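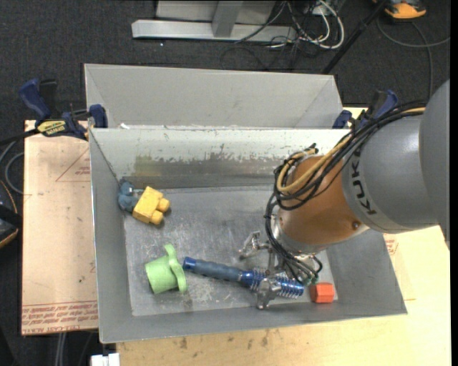

4. Where the Wear Goes

4.1 Reading the walls

We began this project expecting the floors of shared bins to tell us most of what we wanted to know. Parts land on the floor, slide across it, and get dragged back out over it. The walls were on the inspection sheet mainly for completeness. By the second month the walls had taken over our weekly meetings, and this section is mostly about them.

The pool described in Section 2 holds 49 open-top metal bins that move between three sites: the Ratdale depot, the Jistside finishing shop, and the Oyelaran assembly hall. Over 20 weeks we logged 2984 trips, where a trip is one loaded movement from one site to another. Empty returns were recorded separately and are left out of every count in this section. Each bin was inspected on Tuesday mornings if it was on site and skipped if it was in transit, so the inspection record has gaps of one or two weeks in places. We did not fill these in.

Inspectors scored the inside of each bin on the Winik sheet, which divides every wall into an upper, middle, and lower band and the floor into nine cells. A band or cell gets a score from zero (coating intact) to five (coating gone over most of the area). Stains are marked with a letter and do not add to the score. This last rule caused some grumbling early on, and we have come to like it very much. A stained wall can look terrible and still have a perfectly sound coating under the stain.

4.2 The upper band

The clearest result in the whole data set is the difference between the upper band and the two bands below it. In nearly every bin the upper band started to lose coating first, and it went on losing it at a steady pace while the middle and lower bands changed slowly or hardly at all. The loss usually took the form of a rough line running the length of the wall, with small chips above and below it. Several inspectors drew this line on the sheet by hand before we had a code for it. We added one (code R, for "ragged") in the fourth week and went back through the earlier sheets to apply it.

Figure 3 is useful for seeing how this kind of wear sits beside other kinds. Along the top of the far inner wall, the pale coating is chipped and scraped in a ragged horizontal line. Lower down the wall is a darker gray and carries a brownish stain, and the floor is covered in pale scratches and scuffs.

Figure 3. Interior of a gray metal bin with sloping walls. The upper part of the far wall would be coded R; the stain lower down would be marked by letter only.

Why should the top of a wall suffer more than the bottom? We looked first at fill height. A bin loaded near the rim has its topmost parts in contact with the upper band, and these parts have nothing above them to hold them still. They rock during transport. Parts deeper in the load are pinned by the weight over them and can barely move at all, which fits the slow change in the lower bands rather nicely.

The trip log let us test this. Of the 2984 trips, 1584 were recorded as high-fill, meaning the load came within a hand's width of the rim at dispatch. Bins that spent most of their time on high-fill routes picked up code R sooner than bins on the low-fill routes, and the ordering held at all three sites. It held again when we dropped the oldest bins, whose earlier history we could not trace. We were delighted to see it survive that second cut, as we had more or less talked ourselves into losing it.

Fill height cannot be the full explanation, though. A handful of bins on low-fill routes also developed the line, and it appeared at the same height as in the others. For these we suspect contact during loading and emptying, when a part is brought over the rim and touches the wall on its way down or up. Our log says nothing about that. A future log should.

4.3 Sloping walls

All bins in the pool have walls that slope inward toward the floor, and the slope matters for how a scratch forms. A part dropped against a vertical wall strikes it once and falls clear. Against a sloping wall it tends to slide, and the mark it leaves is longer and shallower. Inspectors at Jistside noticed that long marks on the lower band often ran straight on into the floor cells next to it -- one continuous scratch recorded in two places on the sheet. We had been treating wall and floor scores as separate measurements, and they are plainly tied together along that edge. For the analysis in Section 5 we therefore merge each lower band with the floor cells that touch it.

The merged scores are also easier to collect. Two inspectors working on the same bin agreed more often on a merged score than on its separate pieces, with most of the earlier disagreement having come from where exactly a wall was said to end. Worn bins do not offer a crisp edge to look at.

4.4 Smudges, stains, and other things that wipe off

Whitish smudges on the floor gave us more trouble than any other mark. Under flat light they look very much like a worn patch, and in the first weeks they were scored as one. The cure was simple: inspectors now wipe the cell with a dry cloth before scoring it. Sheets from before the change are flagged in the data file, and floor scores from those weeks should be read with care.

Stains behaved differently. They rarely wiped off, and once recorded they tended to stay on the sheet for the rest of the study. We found no link between a stain letter and later coating loss in the same band, at least within the period we covered. Twenty weeks is a short time for corrosion to make itself known, however, and we would love to see the same bins scored again after a full winter. The Ratdale depot has agreed to keep its share of the pool numbered and in use through February, and the sheets will be added to the data file as they come in.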